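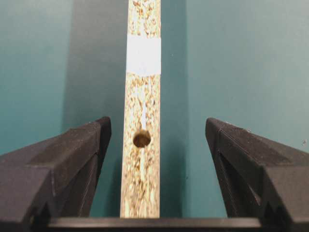
Why would a robot arm miss a hole that its own camera can see?

Usually the camera picture and the arm position were recorded at different moments, and the software has treated them as the same moment, so the hole gets put where it isn't.

Fiction > Short Stories > Work

The Offset
December, by Tassanee Rungrueang
Reading time: under ten minutes

Waraporn had the logs open before she had her coat off. The overnight run had gone to the end without stopping, so the office had been quiet when she came in, and the heater had cut out again. She left the coat on.

The dowel task had been hers for a fortnight. Before that it had belonged to Eusebio Cuadros, who had gone to Jerkby for more money and a shorter drive. He had left behind a working hole finder, a half-working planner and a file of settings with no comments in it except one, which said "do not touch, ask E."

She had not touched it. She had also not asked E.

The job was simple to say out loud. One arm held or steadied a piece of shelf. The other arm found a drilled hole in it and put a dowel in the hole. Wattanapong, who were paying for it, wanted to put shelving together by machine in a shed outside the city, and they had said they would take the software as soon as it could do one hole properly. They had seen it do one hole properly, on video. What they hadn't seen was the other attempts.

The log for each attempt was a long table, and she had learned to read it by the shape of the columns. Find hole. Plan approach. Move. Contact. Then either the force dropped as the dowel slid in, or it climbed until the controller gave up and backed the arm away. Last night it had mostly climbed.

Nuanchan Ruangrit came in with toast wrapped in paper towel and stood behind her.

"Same?"

"Same. It's landing high."

"How high?"

"Two millimetres. When it misses, it's nearly always two, and it's nearly always high."

"That's a calibration problem," Nuanchan said.

"I redid the calibration."

"Do it again."

Waraporn did it again. It took most of the morning. She moved the arm through its poses with the target clamped in place, let the solver run, and compared the new numbers with the old ones. They agreed so well that she checked she hadn't opened the same file in both windows.

After lunch she stopped the full task and ran only the part that found the hole. She held the arm still and let the detector look. The circle it drew sat on the rim of the hole and stayed there. She turned off the overhead lights and it stayed there. She put a scrap of blue tape on the board beside the hole, in case the detector liked tape better than it liked holes, and it stayed there.

So the camera could see, and the camera knew where it was. She wrote both of those on the pad beside the keyboard and underlined them. Then she went out to the bench to watch a full attempt with her own eyes, something she should have done on the first day. 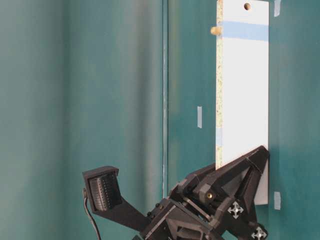

Dowel in the left edge of the board, gripper at its lower end.

The first attempt went in. She had been ready to see it miss and was a bit put out. She took the dowel back out by hand, reset the arms and ran it again from the keyboard on the trolley. Miss. Again. Miss. Again, and it went in.

She ran it at half speed. It went in. She ran it at half speed until she was bored, and it kept going in.

"Nuanchan," she said.

Nuanchan came over, chewing.

"It's fine when it's slow."

"Then run it slow."

"They want it fast. It's in the contract, Teodoro showed me." Teodoro Tiongson dealt with Wattanapong and was in the building as little as he could manage. "Anyway, why would it be fine slow? The hole doesn't move."

"The arm moves."

"The arm knows where it is."

"When?" said Nuanchan.

Waraporn looked at her.

"It knows where it is when?" Nuanchan said. "You take a picture. The picture goes down the wire and through the detector and comes out the other end with a hole in it. By then the arm has gone somewhere else. Which arm position do you use?"

"The one that matches the picture. There's a lookup."

"Did you write it?"

"Eusebio wrote it."

Nuanchan went back to her own desk and her own problem, a gripper driver that dropped its connection whenever the building's lift was used. She had been on that one since before Waraporn was hired.

The lookup was short and not badly written. The controller recorded the arm's joints at 200 hertz and kept a few seconds of them in a buffer. When a hole came back from the detector, the lookup took the time stamped on the picture, went through the buffer for the joint reading nearest that time, and used it to work out where the camera had been. All of that was right. She read it twice, once from the bottom up.

The time on the picture was the trouble. The camera driver didn't stamp the picture when the shutter opened. It stamped it when the last of the data arrived. Somebody had known this, for there was a line that subtracted a fixed amount from the stamp before the lookup, and the amount came from the settings file, from the part headed "do not touch, ask E."

It said 128. The units weren't given but everything else in there was milliseconds.

She sat for a while with her hands in her coat pockets. At twenty past four she rang Jerkby and asked the front desk for Eusebio, and to her surprise they put her through.

"Oh, that," he said. "Is that still in there?"

"It says to ask you."

"I measured that. I pointed the camera at a clock on a monitor and worked it out. It was right."

"When was this?"

"With the old camera. The big one, before they went to the little ones on the wrist." There was a noise behind him like a pallet jack. "Did they change the cameras after I left?"

"Before. You were here."

"Was I?" he said. "Well. I'd measure it again."

She thanked him. He asked whether the heater was fixed and she said no.

Measuring it again was fiddly, and she didn't trust the clock on the monitor, as the monitor had a delay of its own. She thought about that on the bus home and again in bed. On Tuesday she came in early and did it another way. She had the arm rock back and forth with the camera facing a fixed mark, and recorded the joints and the pictures together. The mark slid up and down in the pictures, the joints slid up and down in the log, and the two curves had the same shape with one dragging behind the other. She wrote a small script to push one along until it sat on top of its partner.

The delay came out much shorter than the old figure. She ran it at another speed and got the same answer, and did it with the other arm and got the same answer again. All this time the software had been reaching too far back into the buffer, and taking the arm to be where it had been a moment earlier, higher up, on its way down to the hole. At half speed the arm had come down less in that moment, and the dowel had enough slack at the rim to find its own way in.

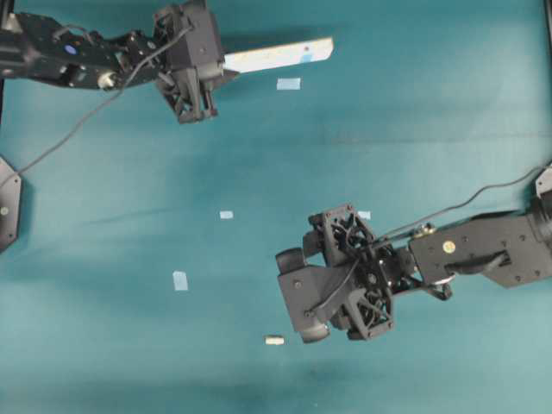
She didn't change the number straight off. She moved it out of the forbidden part of the file and gave it a proper name with the units on the end. She wrote above it what it was for, how it had been measured and which cameras it belonged to. Then she put the script in the tools folder beside the calibration one, so that whoever did the calibration would see it sitting there. The whole business took longer than the fix.

Then she changed the number.

The first full-speed attempt went in. She said nothing and ran it again. Nuanchan had her headphones on and was frowning at the lift.

By the time Teodoro rang, at three, Waraporn had a long run queued for the night and had rewritten the reset so it would carry on through without her.

"Wattanapong are asking how we're going," he said. "What can I tell them?"

"Tell them tomorrow."

"Can I tell them it's fixed?"

"I've got 400 attempts going tonight. You can tell them what it says in the morning."

"They'll want to know what was wrong."

She thought about how to put it. "It was using an old setting. From the old camera."

"So it was the camera."

"No. The camera's good."

"So it was Eusebio," said Teodoro, who had never liked him.

"It was a setting," she said. "It was right when he did it."

He said he would tell them it was a configuration matter, and she let him have that. When he had gone she started the run and watched the first few attempts from the trolley with her arms folded. The arm came down, paused, pushed. The force column went up a little and dropped. Then it backed off and began to set itself up for the next one.

There was one thing she couldn't account for. In the old logs, among all the ones that landed high, a handful had landed low. The delay didn't explain those. She found one, opened it, and scrolled to the moment of contact. The joints looked ordinary. The picture time looked ordinary. She copied the file into a folder of its own and called the folder "low" and put the date on it.

Nuanchan took her headphones off. "Is that it working?"

"Seems to be."

"What was it?"

"What you said. The when."

"Huh," said Nuanchan. She got up and had a look, and watched it do one, and then she picked up her bag. "Are you taking the stairs or the lift?"

"The lift."

"Can you take the stairs? I've got a test going."

Waraporn did up her coat and took the stairs.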